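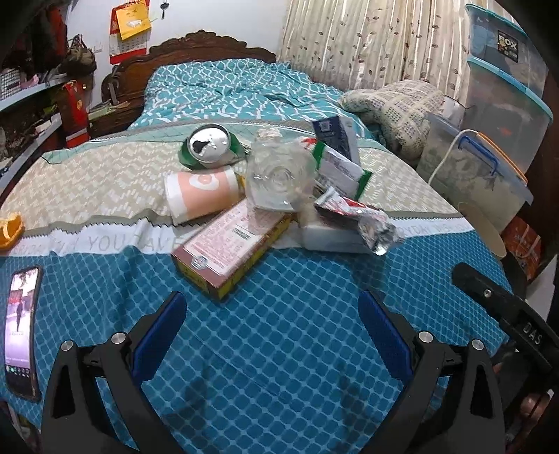

Gwion Rees reckons you can't call it a bed picnic unless something is still lying on the covers the next morning, and I've argued with him about that since the first draft of this entry. He wanted a strict definition. I wanted one that let me in, seeing as I usually clear mine away by midnight (usually).

A bed picnic, then, is a meal or a run of snacks eaten on top of a made or half-made bed, with the packaging left where it lands until the eating is over. The bit left behind has its own name in our house, the jedness, which I'm told came from Nest Bowen's gran and meant any heap you intend to see to later. I can't find it in a dictionary. We use it here for the cups, cans, bottles, boxes and peel that collect in the middle of the bed, and it's a good word, so I'm keeping it.

Why the middle? Weight, mostly. A mattress dips where you've been sitting, and anything light rolls or slides towards the dip. A paper cup goes over on its side the first time someone moves a knee. Cans do the same, and a crushed one won't stand up on a quilt for love nor money. Boxes stay put better and end up as a sort of wall, with the rest piling up behind. Phones drift to the edge, in my experience, which is how I've lost 6 of them down the side of the bed over the years — all got back, one with a biscuit stuck to it.

Covers matter more than people think. Plain white shows every drip. A patterned blue one, squares or checks or what have you, is much kinder, and Rostyslav Sirko swears by them for tea drinkers. The trouble with a pattern is that you miss the small stuff, so run your hand over the whole cover before you shake it out.

Clearing the jedness is quick if you do it in order. Drinks first! Tip each can and bottle gently to see if there's anything left in it, and carry them upright to the sink. Then the cup, then the peel, which goes in the food caddy and dries into a horrible little curl if you forget it. Flatten the cardboard last, on the floor and never on the bed — crumbs hide in the flaps and you'll be sleeping on them. Cans, plastic bottles and card go in our recycling. Paper cups are awkward because many have a plastic lining, so check what your council takes.

There are regional habits too, if a few bedrooms count as regions. Wycliffe Mosoti lays down a tea towel first and folds the lot up like a parcel, and I've tried it and it works nicely until there's a bottle involved. Ifor Bellis keeps a carrier bag hooked on the bedpost. I've got the bag as well now, but it's across the room on the door handle.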